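Tumaini Minja atende à segunda tentativa, de pé, com o casaco ainda vestido. Tem 5 minutos, diz. Acaba por dar quase uma hora.

Há seis anos que traduz policiais para a Reltier, quase sempre do neerlandês, e o último, "O Inverno em Filstead", saiu em julho. Já vai na segunda edição. 3.000 exemplares na primeira, esgotados antes do fim do verão. "Pensei que fosse engano da distribuidora. Liguei para lá e tudo."

O autor, Dirk Michiels, escreve frases compridas. Muito compridas. "Há uma no capítulo 2 que ocupa página e meia, sem um ponto. Parti-a em três, depois voltei a colar. Ele não deu por nada, ou foi simpático."

Falam por correio eletrónico, nunca por telefone. Michiels responde de madrugada, em listas. Uma vez mandou uma página inteira só sobre a palavra que o inspetor usa para "chuvisco". Ficou "morrinha", depois de muita discussão com a revisão. "Em Lisboa achavam regional demais. Eu disse que o homem era do norte, pronto."

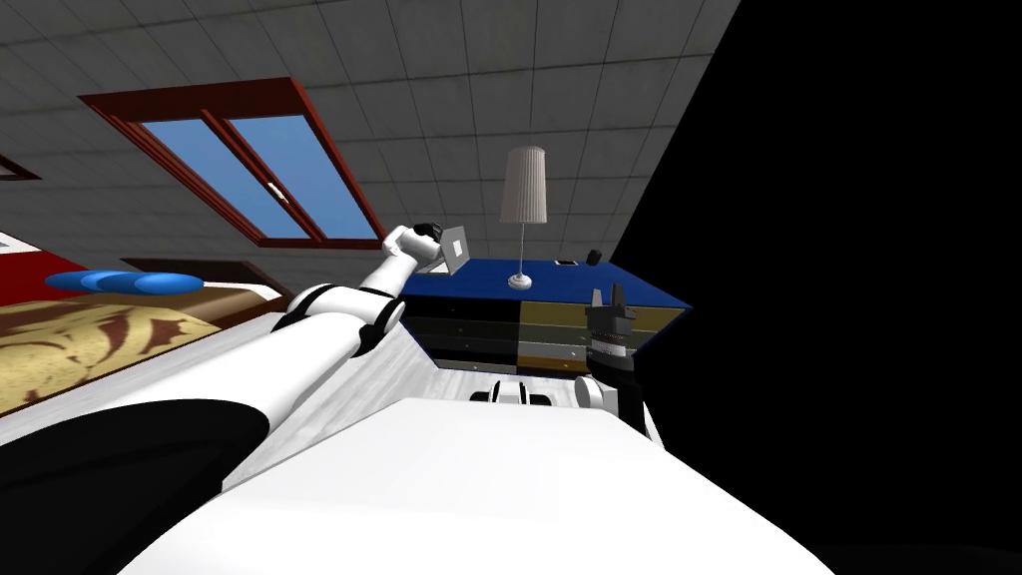

LIVROS E LEITURAS | Entrevista

O método? Não há grande método. Lê o livro uma vez depressa, sem tomar notas, e depois traduz 5 páginas por dia, de manhã. À tarde corrige as da véspera. "Se traduzo à noite sai tudo igual, toda a gente fala como eu." Os diálogos lê-os em voz alta, o que já lhe valeu queixas da vizinha de baixo.

Sobre dinheiro fala sem rodeios. Paga-se mal, e paga-se tarde. O romance tem 192 páginas e levou mais de 2 meses, fora as provas. "As pessoas perguntam se não é tudo feito por computador. Pergunto-lhes se leram o livro até ao fim."

E o nome na capa? Aparece, pela primeira vez, pequenino, por baixo do título. Foi a tradutora quem pediu. A editora demorou um bocado a responder mas aceitou. "A minha mãe comprou quatro, para oferecer."

Agora está a braços com "A Viúva Nasution", do mesmo autor, mais curto e bem mais escuro. Entrega na segunda-feira. Está atrazada, claro. Falta-lhe o último capítulo e uma piada sobre enguias que em português não funciona de maneira nenhuma.

"Se alguém aí no jornal tiver uma piada com enguias, mande."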